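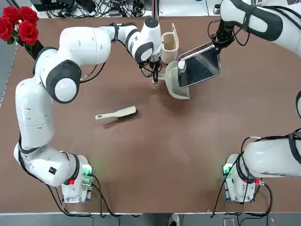
冬日杂记：一锅慢炖的豆子汤，和一本越写越厚的菜谱

各位邻居、各位老朋友，这一期本来轮到 Corey Donnelly 写他的自行车修理心得，可他十一月去看女儿，一住就不想回来，稿子自然也没影了，于是编辑部（其实就是我和一张饭桌）决定把版面让给豆子汤。我知道有几位早就盼着这一篇，尤其是上回聚餐时端着空碗站在锅边不肯走的那几位，名字我就不点了。

先说说这汤是怎么来的。Souad Kettani 搬到 Flidov 街那年冬天特别冷，她带来的第一道菜就是母亲传下来的白豆汤，里面有番茄、芹菜、姜黄，最后撒一大把香菜，再挤半个柠檬。那时候我们的聚餐才刚办起来，来的人不多，大家围着桌子你看我我看你，不太好意思开口。结果汤一上来，话就多了！有人问豆子泡了多久，有人说自己家里放的是羊骨，还有人说起小时候外婆的灶台，一直聊到很晚才散。

从那以后，每年入冬我们都要煮这一锅，做法也跟着慢慢变了样。Gopinath Kaimal 觉得少了点香气，自作主张用热油爆了芥末籽和咖喱叶浇在上头，Souad 尝了一口，沉默了好一会儿，然后又添了半碗。Musyoka Chege 从家里拎来一袋红腰豆和几根玉米，说豆子和玉米在他那里从来是一家人，分开煮才奇怪呢。至于 Chih-ming Kwok，他不做汤，他烙饼，葱油饼，外皮酥得掉渣，蘸着汤吃，我到现在还觉得这是整个冬天最好的搭配。

说回做法。干白豆要提前一晚泡上，水多放些，豆子喝起水来比你想的厉害。第二天把水倒掉，换清水，小火煮到用手指一捏就碎，盐留到后面再放。另起一口锅，洋葱切碎，用橄榄油慢慢炒软，一定要有耐心，炒到颜色发黄、厨房里全是甜味，再下芹菜、蒜末、姜黄和一点点辣椒粉。番茄切块进去，煮成糊，把豆子连汤一起倒进来，盖上盖子，留一条缝，咕嘟四十七分钟。为什么是四十七？因为有一年 Souad 的计时器坏了，她照着墙上的挂钟看，关火的时候刚好过了四十七分钟，那一锅偏偏特别好喝，大家就把这个数字当成规矩了。您家里煮四十五分钟也没关系，别告诉她就行。 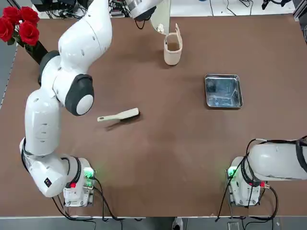 汤煮好以后最好放一放，让它静静待上十五分钟，味道会圆润许多。第二天热着吃又是另一番滋味，会更稠，可以加一点热水，也可以干脆就那样抹在烤面包上。我试过冷冻，豆子会稍微面一些，不过下班晚了回到家，能从冰箱里翻出一盒来，谁还计较这个呢。

再讲讲那本菜谱。最早只是几张用夹子夹着的纸，字迹五花八门，油点子倒是每张都有。后来 Chih-ming 实在看不下去，花了好几个晚上一页页誊到本子里，现在已经写到第一百五十九页了，其中光是跟豆子有关的就有二十九道。有些方子写得很仔细，有些只有一句“放到觉得够了为止”，落款是 Musyoka。我们问过他到底是多少，他说您觉得够了就是够了，这话我琢磨了好几年，如今放孜然的时候总会想起来。

本子现在放在 Juler 咖啡馆靠窗的架子上，谁都可以翻，也欢迎往后面接着写。请用深色的笔，铅笔字过一个夏天就淡得看不清了（第六十几页那道南瓜饼就是这么没的，要是哪位还记得，求您补上）。想借回家抄的，跟柜台说一声，留个电话，过一两个星期还回来就好。去年它在某位读者的车后座上待了整整一个春天，我也不点名了。

下一次聚餐定在一月，还是老地方，还是傍晚开始。豆子由 Souad 准备，饼由 Chih-ming 负责，碗和勺子请各位自己带，最好带个大一点的碗。不会做菜的朋友只管空着肚子来，洗碗池边永远有位置。还有，Corey，如果你看到这里，你的稿子我给你留到下一期，链条怎么上油那一段务必写清楚，我的车已经响了一个多月了。

二〇二二年十二月二十八日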